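Tuesday, August 28, 2018
Snack cell notebook, kept by Asnakech Gebru

Planner and grasp scoring, continued from the Workneh branch

Goal for the day: get the two-arm task runner through the tray order (one sandwich, one bar, one drink, placed on the center tray) with the new arbitration code switched on, and find out why the wrist view keeps proposing grasps on things we did not ask for.

Software state at start:
Workneh (task runner) at head of the arbitration branch
Itasura (perception) on the June weights, no retraining
Toltell (motion planner) unchanged since last week
Log viewer is still the old one. The new one drops wrist messages when both arms publish, so I went back.

Restarted everything from a cold boot. Toltell took two tries to connect to the left arm. Same symptom Szymon saw: the driver reports ready before the first joint state arrives, and the planner reads a vector of zeros and refuses to plan from it. Refusing is correct. Reporting ready is wrong. I added a wait on the first nonzero timestamp in the launch script and will move it into the driver when there is time.

Arbitration. The old version locked the whole table when either arm was moving. Safe, and very slow. The new version splits the table into zones and each arm asks for the zones its swept volume will touch. The center zone over the tray is the only one both arms need on a normal order. Zone requests are granted in order of arrival, and an arm that is holding something gets to jump the queue. Hiwot wanted that last rule and I argued against it in June. She was right, the deadlock I was worried about needs both arms to be holding and both to want the center, and the runner never sends out that pair of steps together.

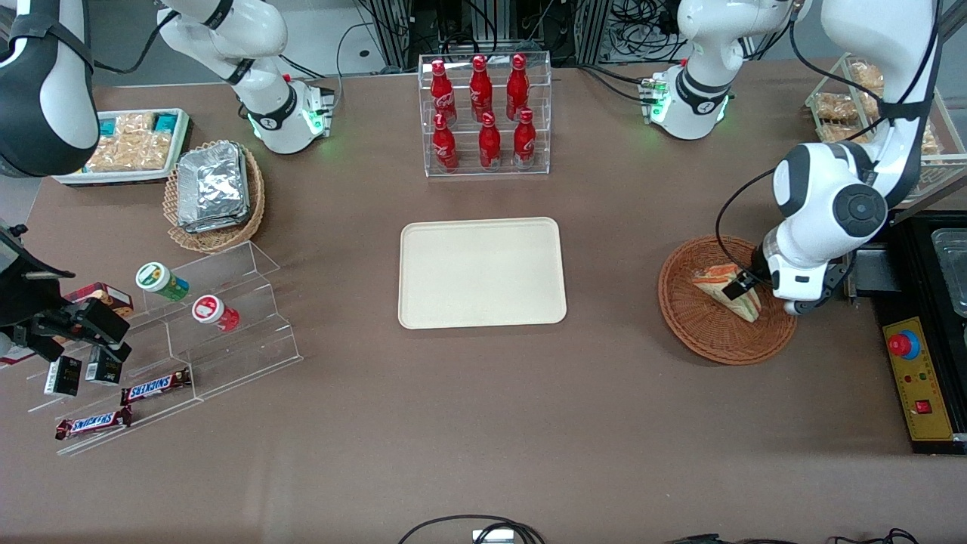 One thing I had wrong was the release. An arm gave its zone back when the trajectory finished, but the finish event comes from the planner, and the planner calls it finished when the last waypoint is sent. The controller is still settling at that point. On replay I could see the second arm get its grant while the first was still closing the last few degrees. No contact, and the margins cover it, but I do not want to depend on margins for this. Release now waits on the controller's own settled flag. It costs a short pause per handoff. Anathi asked whether the pause could be hidden by starting the second plan early and only holding back execution. Yes, and the runner already has a place for it, see to-do.

Sandwich grasps. The wedge shape gives Itasura trouble in two ways. First, the fitted box around a triangle has a lot of air in it, and the grasp center lands near the middle of the box instead of on the bread. Second, the basket weave gets picked up as texture in the point cloud, and the plane fit for the cut face tilts toward the basket wall. Iresha's fix for the first one is to take the centroid of the mask and ignore the box. I merged that. For the second one I clip points outside the eroded mask before fitting. Erosion of 4 pixels is enough. More than that and the thin corner disappears, and the fit gets worse again.

Force on the sandwich is a separate matter. The gripper command is position with a current limit, and the limit is a single number for all objects. Bread wants much less than a bottle. I put a per-class limit in the object table (plain text file, loaded by the runner at start, no hot reload). If the class is missing the runner now stops with an error. Before, it fell back to the bottle value without saying anything.

Replay numbers. I ran the grasp scorer offline against the stored set, 1,045 candidate grasps with labels from Iresha. Capped the planner at 3,000 iterations per query so the runs can be compared with the older ones. What I looked at:

Mask centroid, no clipping: better on the wedges, no change on bars, slightly worse on bottles. The bottle loss comes from the cap being masked as its own piece.
Mask centroid with clipping: the wedge plane fits look right by eye in every case I opened. Bottles same as above.
Box center (old): kept as a flag so we can go back for bottles only.

I have not put percentages here on purpose. The labels have duplicates in them and Iresha is cleaning them up. Numbers go in when the set is clean.

Wrist view false candidates. This was the bigger part of the afternoon. The wrist detector runs on the whole image and scores everything it finds, and the scorer has no notion of where the table stops. Power adapters are dark, rectangular and have a bright label, and to a detector trained on packaged food they look quite a lot like a packaged food. The class comes back as "carton" with middling confidence. Table depth does not throw them out by itself, the white surface they sit on is raised and the height filter only had a lower limit.

Steps taken, in order:

1. Added an upper height limit to the filter. Helps a little. The tall rack items are also high, so the limit has to be loose, and a loose limit lets the adapters back in.

2. Added a table polygon in the base frame and projected it into the wrist image with the current arm pose. Anything whose mask center falls outside the polygon is dropped before scoring. This is the one that works. The polygon is four corners typed in by hand, measured by touching the gripper tip to each corner and reading the pose.

3. Masked the gripper. The fingers are always at the bottom of the wrist image and now and then got a candidate of their own. Static mask for the fingers, drawn once from a single image. The arm body along the side moves with wrist angle, so a static mask does not cover it. For that part I render the link model into the view and take the silhouette. The render is slow, so it runs at a lower rate than the detector and the last silhouette is reused between updates.

4. Rechecked the bars on the clear shelf. Depth through acrylic is bad as expected: the shelf edge returns points, the flat part mostly does not, and whatever is behind gets mixed in. The color detector has no problem with the wrapper even when part of the lettering is covered. So for anything on the clear rack the pose now comes from color plus the known shelf heights, and depth is only used as a sanity check.

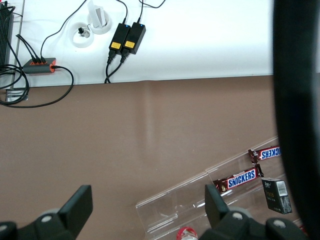
Calibration check

The polygon in step 2 is only as good as the hand-eye transform, so I redid the transform for the right wrist. Used the usual board, 100 poses, threw out the ones with blur. The old transform was off mostly in rotation about the camera's long axis. That explains why the projected table edge sat correctly at the near side and drifted at the far side. With the new one the projected edge follows the real edge in all the poses I stepped through.

Left wrist not redone. It looked fine in replay, but so did the right one until I drew the polygon on it.

Szymon pointed out that the transform file is stored per machine and not in the repo, so if the Itasura box is swapped we lose it without any warning. Copied both files into the config folder and made the loader print the file date at start.

Bug in the object table

Two entries for the candy bar, one with a trailing space in the name. The parser kept the last one it read, and that one had the old grip limit. Took longer to find than I want to write down. The parser now strips whitespace and refuses duplicates.

Notes from talking with Hiwot

She is moving Ultton (the order interface) to send the full order at once instead of item by item. That lets the runner pick the sequence and assign arms itself. For the arbitration code it means the queue will be longer, and the "holding jumps the queue" rule could be tested in ways it has not been so far. She will send me recorded orders first. No live orders until the replay passes.

Open question between us: who owns a retry. Right now the runner retries a failed grasp once, and Ultton also resends an item if it does not hear back in time. Both can fire. We agreed the runner owns it and Ultton waits for an explicit fail. The change is on her side.

To do

— Early planning with held execution (Anathi's point). The plan has to be checked again for collision at release time, the other arm may have moved.
— Redo left wrist transform.
— Cap and bottle masks: merge when one sits on the other and they share an axis. Try this before any retraining.
— Move the joint state wait out of the launch script and into the driver.
— Lying-down jars. The scorer assumes upright for that class and offers a top grasp across the long side. Add a second pose model, or let the class carry an axis. Ask Iresha which is less work on the label side.
— Log viewer: find out why wrist messages are dropped. I suspect the queue size but have not looked.
— Silhouette render rate. Check what happens during fast wrist turns, where the reused silhouette lags the real arm.

Branch pushed, not merged. Anathi has it for review and the arms are parked.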